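Hard water film on plastic dishes – rinse aid or softener?

flestness_dave
Joined: December
Posts: 574

Moved into a house on well water and everything plastic comes out of the dishwasher with a white film. Glass is fine after rinse aid. Test strip puts the water at the top of its scale. Machine is a Luner, built-in softener, salt tank full. Detergent is Zevent powder. Cycle is normal, heated dry off. What am I missing?

kettlescale
Posts: 1,988

Check the softener setting first. A full salt tank does nothing if the hardness level is still at the factory value. On most machines it is a menu item, and the default is set for medium water. Raise it one step, run three loads, compare.

Second, find out whether the film is mineral or detergent. Put a few drops of white vinegar on it and wait a minute. If it clears, it is mineral. If it stays, it is either undissolved powder or etching.

flestness_dave

Setting was at 2 out of 6. Raised to 5. Vinegar clears it on the lids, does not clear it on two old storage tubs.

Kianoush Asadi
Posts: 1,262

The tubs are probably scratched, and a scratched surface looks white when dry whatever you do to the water. Replace them or live with it.

I disagree with going up to 5 in one jump. Water that is too soft with a full dose of powder leaves its own residue, and over time it will cloud glass. Go to 4, cut the powder by a third, then reassess.

kettlescale

He is at the top of the strip. 5 is not too soft for that water. Agree on the powder.

mrs_ghasemi_fan
Posts: 200

Plastic holds less heat than glass or china, so water beads on it and sits there until it evaporates. Whatever is dissolved in the drops stays behind as a ring. I stopped putting plastic in the machine. Wash by hand, shake, tip it so the drops run to the rim, then towel. 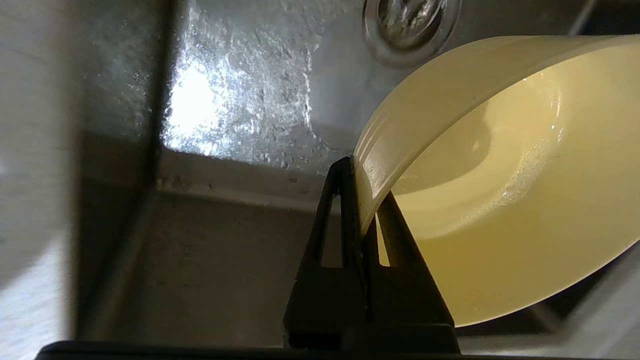

Re: Hard water film on plastic dishes – results after two weeks

flestness_dave

Softener at 5, powder down by a third, rinse aid up one notch. Film on the lids is gone. Faint spots remain on cups with a recessed base, where water pools. The tubs are unchanged.

Kianoush Asadi

Pooling is a loading problem. Angle the cups so the base drains. I would still try 4 for a week. Salt use will drop and you may see no difference.

kettlescale

Or leave it alone, it works. Retest the water in spring though – wells shift with rainfall, and a setting that is right in December can be off by April.

flestness_dave

Leaving it at 5 for now. Will post the spring strip reading here.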